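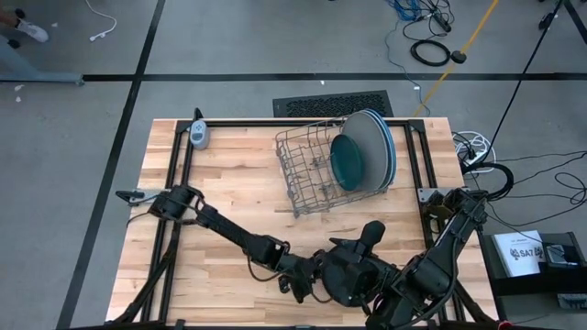
Plates standing in the gray wire rack on the work table.

Sovden gives away spare dishes before moving its kitchen

May 1, 2025 - The shared kitchen in the Sovden building will move to the ground floor of Honorato House this month, and many of its dishes will not move with it. The inventory made in November listed 1,847 pieces. The new cupboards have place for 1,602.

Plates are now being sorted by size. Large plates with a blue rim stay with the kitchen, and so do the small teal ones. Chipped pieces go out. 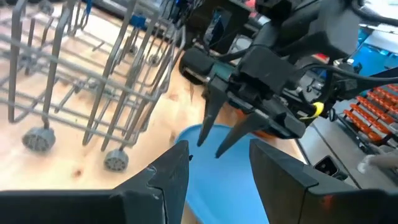

The dish racks are also on the moving list. They are lower baskets from the old dishwashers, and the kitchen has used them for years to dry and store plates. Most are still in good order. The gray one has wheels under it, so it can be rolled into a dishwasher again - the new machines take the same size. Light blue plates will go to the Jevetti day center, which asked for 30 of them.

Tenants can collect free dishes from the Prornier entrance, up to 20 pieces for each household. Please bring your own box and paper for wrapping.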